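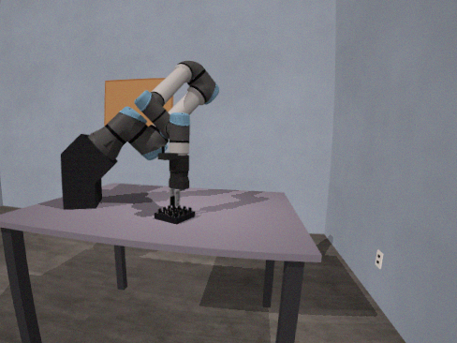 发件人：Mansa Antwi
收件人：机械臂与仿真讨论列表
日期：2026年4月30日
主题：Re: Tatden 仿真包值不值得买

先回 Widad 的问题，赶时间，想到哪写到哪，见谅。

Widad Qaisi 写道：
> 各位好，我们组在看 Okley 出的 Tatden 仿真包，想做插销块那类抓取任务。
> 手上的场景是自己搭的，一张桌子一条臂，改一次夹爪角度要折腾半天。
> 想问三件事：
> 1. 场景文件能不能自己改，还是只能用他们给的？
> 2. 接触算得准不准？细的柱子之间会不会穿模？
> 3. 报价单上写的席位费，到底是按人还是按机器？
> 另外有人拿它跟 Shim 比过没有？Shim 便宜，但是文档我实在看不下去。
> 先谢了。
> Widad

一条条说。

1. 能改。桌子、底座、墙、灯都是单独的文件，文本格式，直接编辑。夹爪朝下的初始姿态写在另一个配置里，名字起得很怪，找了好久。改完要重新载入整个场景，热加载说是有，我这边一用就崩，已经报给他们了，还没回音。

2. 接触这块一般偏上。默认步长下夹爪指尖碰到柱子会抖，碰侧面还好，从上往下插到两根柱子中间的时候最明显。步长减半就稳了，代价是慢。我跑了1,372次抓取，块的朝向随机，默认设置下有247次判失败，其中一部分我回放看过，其实是夹住了，判定条件太严，抬起高度差一点点就算没过。阈值在任务脚本里，自己调一下。穿模碰到过，都是在手指闭合速度拉满的时侯，正常速度没见过。

块斜着放（一个角朝前）比正着放难很多，这个不怪软件，我们的抓取策略本来就偏。你们要是训练，朝向一定随机，别偷懒。

3. 按机器。合同里写的是“节点”，我问过销售，一台主机算一个节点，虚拟机也算。我们报价是每节点每年362欧，学校价，你们公司的话应该不是这个数，自己去问。续费会不会涨没写，我让他们补了一条进去，建议你也要求写上。

跟 Shim 比：Shim 我只用过试用版，九月份的事了，现在可能改了。当时的印象是渲染快，影子和反光都简单，训练视觉策略不太够用；Tatden 的影子要硬一些，桌上机械臂的影子会压到目标物旁边，对我们反而有用，真实环境里本来就有这种干扰。墙和地板的纹理可以随机换，墙上那些小东西（插座面板、挂板什么的）也可以开关，做域随机化省事。不过材质库偏少，桌面颜色翻来覆去那几种，想要的话自己加贴图。

文档：比 Shim 好，但是也别抱太大希望。安装那一章还停在旧版，依赖装错了两回。示例脚本能跑，关节限位的单位有的地方是度有的地方是弧度，没标注，第一次跑臂直接甩到桌子底下去了。

支持：发邮件一般两天回，态度可以。Pollmont 那边好像是他们的代理，我没走代理，走过的人请补充一下，价格差多少，发票好不好开。

性能：单卡，同时开多个环境，不渲染的话很轻松，一开相机就掉得厉害。显存占用我没仔细记，回头有空贴个表。存盘要留意，我那批回放超过1,000个文件，全堆在一个目录里，列目录都卡，最好按批次分开存。

结论，如果只是做状态输入的插销任务，先申请试用，三十天够你判断了。要做视觉的话我会买。不着急就等下个版本，他们说判定脚本要重写，希望连单位的问题一起改了。

配置文件我整理一下，要的人私下给我写信，不往列表里扔附件了，上次有人抱怨邮箱满。

还有，Widad，你们的臂是几轴的？六轴的模型直接能导，七轴的我没试过，导入之后冗余关节怎么处理文档里一个字没提，有人做过的话说一声。

先这样，开会去了。

Mansa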